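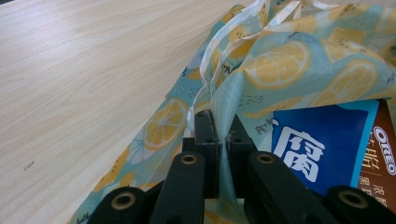
2 min read

How does a robot learn to pack a shopping bag?

In December our class visited the Wegener workshop in Erside, where people teach robots to do chores. The job that day was a thin bag with lemons printed on it.

A bag is hard for a robot. A box keeps its shape, but cloth and plastic fold up in a new way each time you touch them. The robot's fingers have to pinch a small bit of the bag and hold on - not too hard and not too softly.

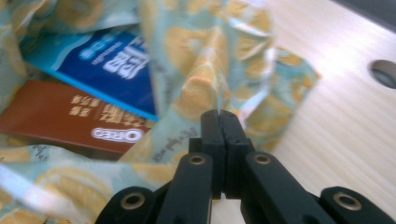

Robots learn this by looking at many tries. A person does the job with a gripper held in the hand, and a camera on the gripper records it. The workshop told us it needs nearly 300 tries before a robot can start to copy one job. Some jobs need 800.

When the fingers let go, they have to open wide enough so the bag doesn't come along with them.

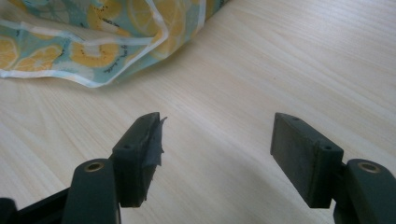

Brandia asked whether the robot gets bored doing the same thing 300 times, and was told that it doesn't feel anything at all, but the people do, so they take turns.

The next open day is in Numulstead. Children can try the gripper there too.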